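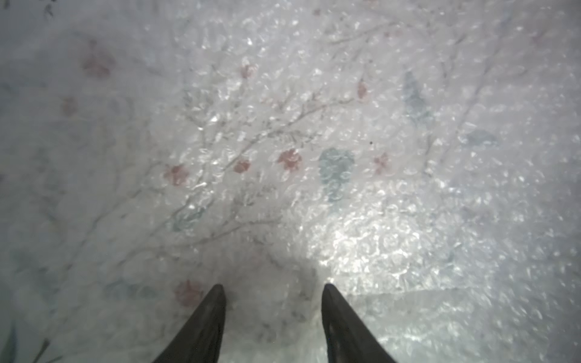

Madder book, 13th March

Carried on with the reds for the Brirnside order. Swatches 1 to 3 from last time are pinned on the inside of the cupboard door, the rest are in the folder. They want a blue-leaning red on plain cotton, and everything we sent them last July was too orange.

Cloth is the Jalusham cotton, washed twice with soda ash and rinsed until the water ran clear. The first wash came out the colour of weak tea, so there is still a fair bit of size in it. Hideaki reckons the second wash is wasted. I did a strip with one wash only and put it in with the others, marked with a single knot.

Mordant: aluminum acetate on most pieces, plain alum on two. Dry weight of cloth in each pot 100 g. Left overnight with a plate on top to keep it under. The pot with the dented rim is leaking again at the handle rivet. Do not use it for anything that has to sit.

Dye bath: ground madder from Hundeck, soaked in tap water, strained through the old pillowcase and then put back in the bag and hung in the pot. Chalk added, one level teaspoon per pot. Brought up slowly to 66 degrees and held. Pot B got away from me while I was on the phone to Unnithan and was sitting at 85 when I got back to it. Kept it in anyway as a comparison.

Results, judged dry, by the north window:

Pot A, acetate, 66 degrees: good solid red, slightly warm. Even, apart from one fold mark.
Pot B, acetate, went to 85: brown red, dull. Fine for a lining. Not for Brirnside.
Pot C, plain alum, 66 degrees: pale brick, patchy near the selvedge.
Knotted strip, one wash, in pot A: blotchy at one end. The second wash stays.

Unnithan have the fine ground root back in stock but the price is up. Asked them to hold one bag until we decide. Their invoice 504 still shows the chalk we sent back, so that needs chasing before we pay it. 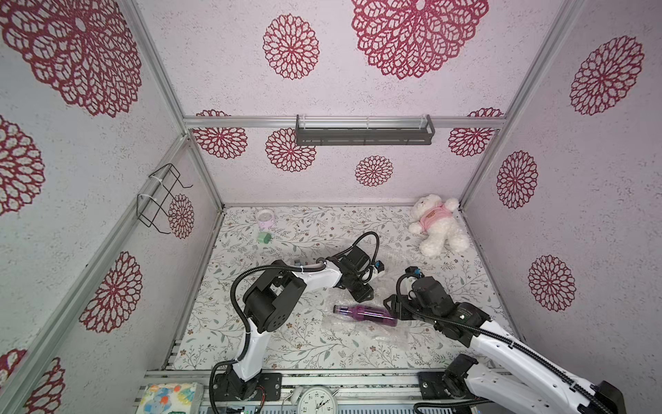 Should the cloth be dunged after mordanting, or can it go straight into the madder?

Dung it, or use the bran bath if there is plenty of bran left. The pieces that went straight in left a cloudy bloom in the dye pot and rubbed off on a white rag once dry.

Bran bath for next time: a good handful tied in muslin, warm water from the tap, cloth in for ten minutes and kept moving. Rinse. Krishnamoorthy adds a pinch of chalk here too. I left it out today and will try it with and without.

Did a rub test on the pot A piece after the bran bath. Trace of pink on the wet rag, nothing on the dry one. Washed half of it with the grey soap and it shifted a little toward blue, the right direction. Could be the soap, could be hardness in the water. Krishnamoorthy Annamalai has the test strips, must get them back. 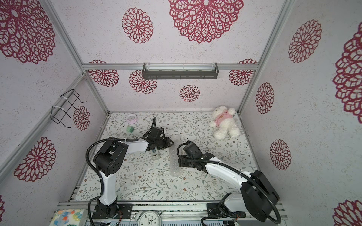

Colour target for the next round. Brirnside only said "cool red, old looking", so I would sooner settle on something we can all point at. The big crimson rosettes on the pale lavender-white wall covering are near enough to what I have in mind, and the ground does a lot of the work. On a cream cloth the same red would look warmer. I'd like one swatch on bleached cotton and one on unbleached, both out of the same pot, before we argue about recipes any further.

To do:
Rivet on dented pot, or bin it
Weigh what is left of the Hundeck root
New pillowcase, the seam is going
Light test: half of pot A piece under card in the window, Hideaki Kuroda to cut the card
Ring Brirnside about width, their sheet gives the length only

Exhaust bath from pot A kept in the lidded bucket under the sink. It should still give a decent pink. Label is on the lid, leave it there.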